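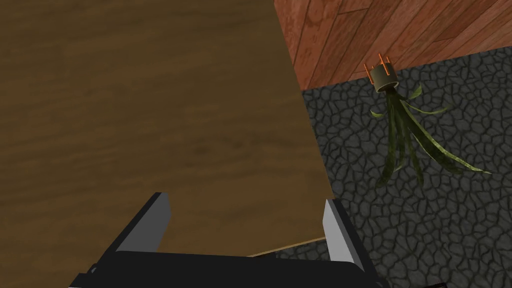 Getting the wrist camera right is the part of a Dirnomer set-up that everybody wants to skip, me included, and it's the part that has cost me the most evenings. The method learns from what the gripper sees on its way to a target, so if the camera sits a bit too far forward or points a bit too high, the policy learns something slightly wrong and you don't find out for days. The quick test is whether you can see both fingertips against whatever is behind them. Mine have the brown tabletop and its pale rim between them, with plenty of cracked-stone floor and a potted plant off to the side, and that's the sort of mixed view I'm after: fingers big and low, room filling the rest.

I'm going to assume you have Starix installed and the Karby gripper model loaded. If you haven't, go back to the previous section and I'll see you in a bit.

## 3.1 Mounting the camera

1. Open your arm file and find the wrist link. Add the camera as a child of the wrist. Please don't hang it off a finger! I did that once and the whole room slid sideways every time the gripper closed.

2. Set the camera looking along the fingers, then pull it back until the top of the gripper body comes into view at the bottom of the picture. I like a fair bit of body showing. It gives the network something that never moves, and when I cropped it away the reaching got noticeably jumpier.

3. Open the fingers all the way and take one still. Both fingers should be in it, with a clear gap between.

4. Close them and take another. If the fingertips drop out of view, pull the camera back a little and go back to step 3.

**Note:** the fingers won't look perfectly parallel, even when they are. They stick out towards the view and perspective does its thing. Don't "fix" this by turning the finger joints. Snežana Lazarević spent an afternoon undoing that in a copy of my arm file (sorry, Snežana).

## 3.2 Rooms and odd angles

The main idea in Dirnomer is that the arm starts each run from a silly pose. It doesn't get to begin above the table looking politely down, it begins tipped over, facing a wall, or peering past the edge of the table, and it has to work out from the wrist view alone which way to turn. We call these scrambled starts in the config, and you'll want them switched on from the beginning.

5. In the Dirnomer config, turn on `scrambled_starts` and leave the tilt limit where it is for now.

6. Pick a room. The Georgiou rooms come with the download, and I'd start with a stone one. The stone pattern is the same sort of thing over and over, so the policy can't cheat by memorising one handy patch of wall. It needs the furniture and the bits and bobs to find its bearings.

7. Run the preview for a few starts and look through them by eye. I mean really look, with a cup of tea. You're checking that a decent share of them contain at least one landmark, even if it's leaning at a daft angle.

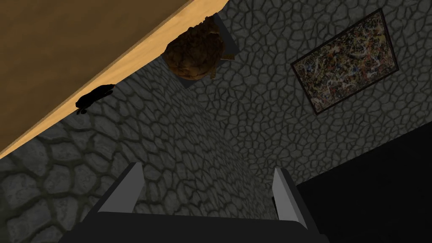
*A strongly tilted wrist view with the fingers empty. The painting on the stone wall and the edge of the wooden surface are the useful landmarks.*

I'm very fond of views like that one. My own neck goes over sideways when I read them, but there's lots to hold on to: a long straight edge, a corner where two bits of wall meet, and a busy splattery painting that looks like nothing else on all that grey. The lumpy brown thing near the top (bread? a rock? I go back and forth) matters much less than you'd think. When we hid small objects on half the starts, the turning accuracy barely budged. When we hid the paintings it dropped straight away, and the arm took roughly 5 extra moves to settle.

**Caution:** don't crank the tilt limit up to full on day one. Training will still run, and the loss will even go down in a pleasing sort of way, but what you get at the end is an arm that turns on the spot and never reaches for anything. Raise it in 4 stages and let each one level off.

## 3.3 Dark starts

Sooner or later the preview will hand you a view with hardly anything in it. People write to me about these thinking the renderer has broken. Sometimes it has! So go through the following before you delete anything.

8. Check that the gripper itself is lit. You want shading on the body and a lighter face on each finger. If the gripper has gone black as well, your lamp is missing from the room file, and reloading the room usually brings it back.

9. Check for a hard edge between the black part and the room. A clean corner means the renderer is doing its job. A fuzzy or speckled edge means you've got the sample count too low.

10. Decide whether to keep it. My rule is that if I can see floor and wall meeting somewhere, it stays in, even with no furniture at all. The one below has half the view in total darkness, and I kept it without a second thought for the pale floor and the seam where it joins the wall.
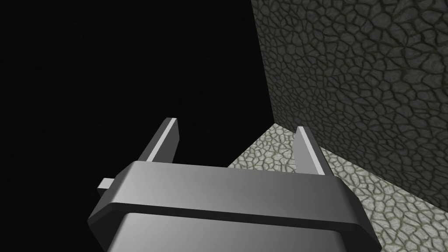
11. Mark the keepers with `sparse: true`. Dirnomer then shows them less often in the early stages and brings them in properly later on.

12. Save the start list under a new name. The preview writes over its own list each time you run it, and it won't ask first.

**Note:** how many sparse starts is too many? I've had good results with 800 starts in the list and a small handful of them sparse. I once let the share creep up because I couldn't be bothered sorting them, and the arm got rather timid, making tiny little turns as if it was feeling for a light switch. Thinning the list out and retraining from the second stage cured it.

## 3.4 Before you press go

Do one short run with the wrist view open in its own window, and watch 7 or so starts from beginning to end. You're looking for the gripper body staying put at the bottom of the view while the room swings about behind it. If the body wobbles, the camera is on the wrong link and you want step 1 again.

Settings for the training run itself are in section 4. Leave the preview window closed for that, it slows things down terribly.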